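Notebook, soft goods bench. Friday, July

Goal for today: find out whether the edge detector trained on the Dratberg data (towels and napkins, flat table, even light) carries over to white bedding and white upholstery without retraining. The scoring script is the one from last week. Policy checkpoint is 109, depth branch on.

Set 1, pillow on sofa. White on white was the point. The detector takes the RGB crop plus a normal map from depth and returns a line of candidate grasp points along the nearest edge. On the pillow it should return the lower seam, since that is closer than the back of the seat. With RGB only it kept snapping to the front edge of the seat cushion. With normals added it stays on the seam for most of the approach, then jumps when the hand gets close. I think the jump is the shadow. Our own head and shoulders land on the cushion right where the network is looking, and that outline has more contrast than the seam does. 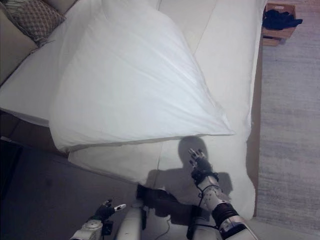
Wieczorek wrote under this on the shared page: has anyone tried masking the shadow from the kinematic model? Joint angles and one light direction should be enough to predict it to within a couple of centimeters, and a mask is a lot cheaper than another round of labels.

Worth trying. It needs a light direction, and with a window and ceiling lights both on there are two shadows, one weak. Will start with the strong one only and see if the jump goes away. If the mask covers the seam as well we lose the signal we want, so it should lower the RGB weight inside the mask and leave the normals alone.

Set 2, duvet lift. Two grippers, same detector, both grasp points picked from one edge estimate. The second point used to be picked after the first gripper closed, and by then the edge had moved.

Grip force setting 19 on both sides. Gaser recommends lower for thin fabric but this cover is padded and slid at the lower value on the bench.

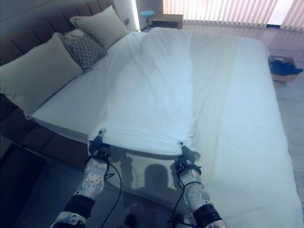 Grasp spacing is the number I care about here. The planner places the first grasp at a corner and the second at a fixed fraction of the visible edge, and the visible edge is a poor stand-in for the full edge when the bed runs out of view. Right now one gripper has the near-left corner and the other is only a little to the right of center, so a long stretch on the right is still lying flat on the bed. For a fold back that is tolerable. For a full spread it would drag. Need to estimate edge length from the duvet model and pass that in.

Logging: 198 clips after trimming, all in the Privonent folder under set 1 and set 2. Labels for set 2 still have the old corner names, so don't merge them yet.

To do
- shadow mask, strong light only, rerun set 1
- edge length from model
- rename corners in set 2
- repeat 2 of the set 1 runs with the blinds shut and compare the jump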